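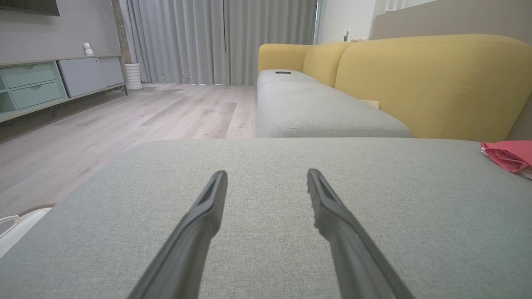
Can a machine put away the laundry in an ordinary living room yet?

It can do parts of the job on a good run, and our data give no grounds for leaving it alone with a full load.

4. Household trials

4.1 What we counted as a chore

Published results on cloth handling tend to begin with a single garment on a clear table and end when the garment has a roughly rectangular outline. A person doing laundry at home would not call either of those the start or the finish. In the Wosham trials we took the chore as people described it to us in March: find the item, pick it up, get it flat enough to fold, fold it, and leave it where someone can use it. An attempt that needed a hand from the operator at any of these steps was scored as assisted, however small the help. We know this is a harsh rule. We kept it because the claim being tested is that the person can go and do something else.

The full log holds 3882 attempts across the Lekemis and Troseno controllers. Both were run on the same two-arm hardware with the same finger shape, so differences between them should come from the software. Tuning was frozen before the first scored attempt. Operators were allowed to stop a run for safety but could not restart it from a better position, a practice we found in four of the papers we reviewed and could not find justified in any of them.

4.2 Soft surfaces

Most of the trouble began with the furniture. A table pushes back when a finger presses on it, and the Fu grasp planner, which both controllers use, quietly depends on that. A seat cushion gives way. The fingertip sinks, the fabric of the cushion rises between the fingers, and the planner reports contact with cloth. The report is true, in a sense, but the cloth belongs to the sofa.

Raising the approach height reduced these false grasps and produced a new fault, in which the fingers closed on air above the garment. We tried six approach heights and found none that suited both a thick item and a thin one. A person settles the matter by feel, without looking. Neither controller had a usable sense of touch at the fingertip, and we doubt that better cameras alone will make up for it.

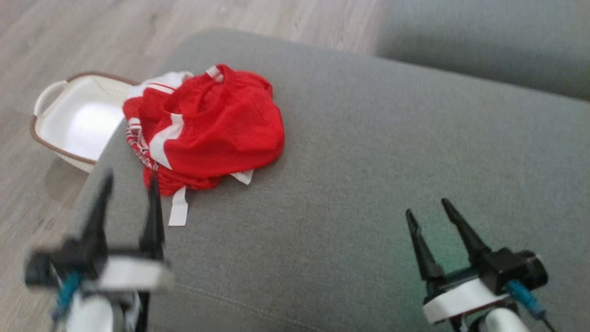

Crumpled clothing made matters worse. Before a garment can be folded the controller has to decide what it is and which way round it lies, and a heap offers few clues. Trim, stripes and tags helped when they were on the upper side. They also misled: a contrasting panel was at times taken for the edge of a second item, after which the two arms worked to different plans. The usual remedy is to lift the garment and let it hang until a known feature turns up. On a sofa there is limited room to do so before the lower part drags across the cushion and folds under itself again.

We would ask readers to be careful with demonstration videos on this point. Many start with the garment already spread. The minutes in which somebody spread it are left out, and for a heap those minutes are a large share of the work.

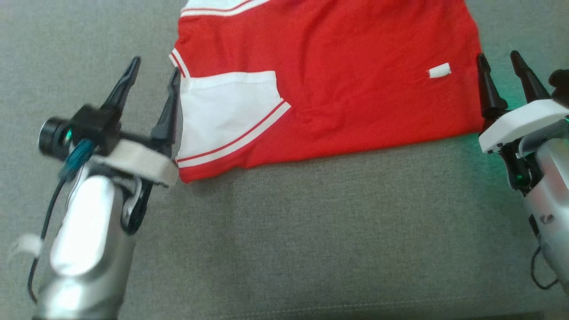 Delphine Arkwell
Lead author and trials engineer, Wosham Household Robotics Study

Figure 5. Two-arm work on a red sports shirt lying on gray woven upholstery, with a gripper at each end of the garment.

4.3 Using both arms

Two arms are often offered as the answer to the problems in 4.2. They do help with spreading. With one gripper at either side of a shirt, as in Figure 5, the controller can in principle draw the cloth taut and lay it down again with fewer wrinkles. In the log, the gain depended on both grasps holding the same layer. When one gripper took the top layer and the other took both, pulling twisted the shirt, and neither controller noticed until the fold had been made.

Slick athletic knits were the hardest of the fabrics we used. Heavy cotton towels were the easiest, and we suspect that the frequency of towels in the literature has something to do with this.

4.4 Limits of these trials

The rooms were tidy by household standards. No pets or small children were present, and the lighting was left as we found it. Each of these choices probably favors the machines. Scoring was done by staff who knew which controller was running, a weakness we intend to correct in the next round. The log was closed on 31 October 2023, and later software releases are not covered. Per-garment results, including the assisted attempts that a looser rule would have passed, are given in Section 6.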